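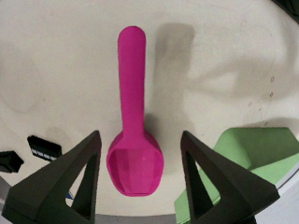
Teaching a Pair of Arms to Pick Up a Spoon

Print this post | E-mail this to a friend

September 5, 2025

Filed under: Evenings and Weekends, Teleoperation

My sister called on my birthday and asked what I had been doing with myself, and I told her I had spent most of the summer picking up a pink spoon. There was a long pause, and then she asked if I was eating properly. I suppose I should have started with the simulator.

Those of you who have been reading since March will remember that I signed up to help with Nesmont, a little project Svetozár Čierny runs out of a shared office he calls Adach (I have never learned what it means, and at this point it's too late to ask). The idea is that people like me sit at home with a pair of hand controllers and steer two robot arms around a simulated workroom, and every good run gets saved so that a learning program can study it later. I had never steered anything more complicated than a riding mower, but they were patient with me, and the room is lovely in its way. It has shelving and boxes and a whiteboard with somebody's handwriting on it, and on slow evenings I have spent more time than I should trying to read that whiteboard.

The spoon task sounds like the easiest one on the list. You bring the near arm down over the spoon, close the gripper on it, lift, carry it across to the green tray and let go. I figured I'd be done in an evening, and my first evening I saved exactly zero runs! Part of the trouble is that you are working from a camera down by the fingers, and everything you have ever learned about reaching for a spoon was learned with your eyes up in your head and your hand out in front of you. From down at the wrist, a small twist of the controller swings the whole table around. I kept leaning sideways in my kitchen chair as if that would help. The dog left the room.

Svetozár got on a call with me and watched for a while, very kindly, and then told me I was rushing the part that matters. His advice was to come down with the fingers wide open, stop, and just look. Is the spoon between them? Is there some daylight on each side? If one finger is closer than the other, fix that first, while you're still not touching anything, and only then start to close. He also told me to quit making those tiny nervous corrections, because the program learns those too, and then you have a robot that dithers over its cutlery like my late uncle at a buffet.

I wrote STOP AND LOOK on a sticky note and put it on the monitor, and things got better after that. I still had one bad habit, which was going for the bowl every time. I think it's because the bowl is the interesting end, so that's where your eye goes. The handle gives you nice flat sides to work with, and when I started mixing the two, some runs on the handle and some down near the bowl, Svetozár wrote back that the variety was useful and could I please keep it up.
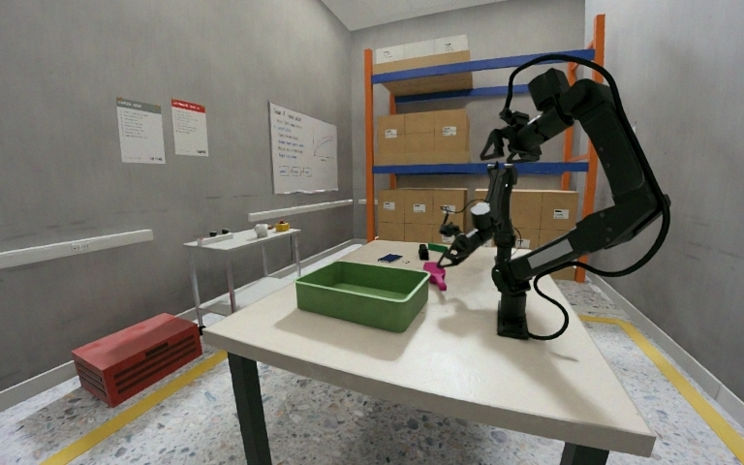 The other thing I had to get used to was the second arm. In the spoon task it doesn't have a job, so all you do is park it somewhere high and leave it be, but my left hand and my right hand have been working as a team for a great many years and they do not like to be separated. Whenever I concentrated hard on the one, the other would start drifting along in sympathy. I finally took to resting that controller on a folded dish towel in my lap, and I'd recommend the same to anybody starting out. A throw pillow slides too much.

We use a program called Chae for the recording itself. It has one button to start, one to keep and one to throw away, and I have grown very fond of the throw-away button. At first I felt guilty about it and tried to rescue every clumsy run, poking after the spoon while it skated around the table. Now if the first approach goes wrong I let it go and begin again. My best evening so far was 37 keepers, with a pot of tea in the middle, and my total as of last night was 1269. The goal for the spoon is 2000, so I have a ways to go, and after that I'm told there's a task with the little blue thing, which is flat, and I'm already worrying about how you get a fingertip under it.

I did get to see a first try at what the program had learned, from an early batch of everybody's runs. It came down over the spoon with the fingers open, and it waited there a moment before closing. I hadn't expected to be so tickled by that pause, but I was, and I made my husband come in from the garage to see it. He said it looked like me getting into a cold swimming pool.

Anyway, I have tomatoes to deal with, and I promised Svetozár another batch before the weekend is out. If any of you have a trick for keeping your wrists from aching, leave it in the comments, please. I've tried the stretchy bands and didn't care for them.

Print this post | E-mail this to a friend

More from Evenings and Weekends:

Setting Up the Hand Controllers on a Kitchen Table
What I Signed Up For in March
Sasum Gloves, a Short Review From Someone With Small Hands
22 Jars of Pickled Beets
The Riding Mower Is Back From the Shop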